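Slide 4. Sorting into bins: does it save any time?

Petchrat's leaflet says a bin for every shelf. I have my doubts. Lamai Chaiyaporn tried it on 38 shelves and still couldn't find the plasters. Pause for the laugh, if there is one.
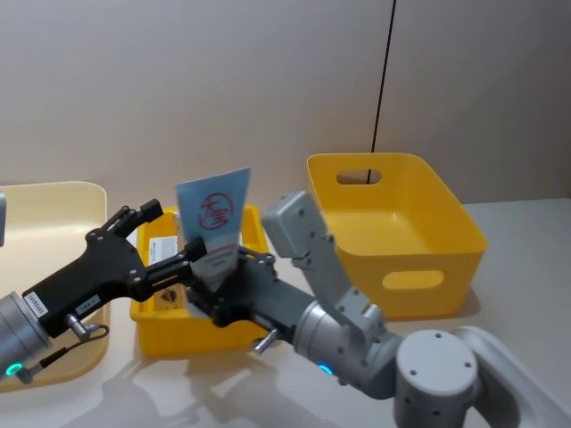
Light blue tube, small yellow bin.

Ask the room: who stands a tube on its cap at home? Mine falls over by February.

Slide 5. Boxes are the easy bit, so be wary of any demo that uses them.

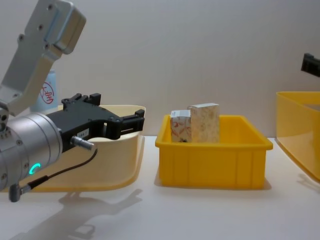 Two small boxes upright in the yellow bin, tray alongside.

Hand over to Sombat for costs.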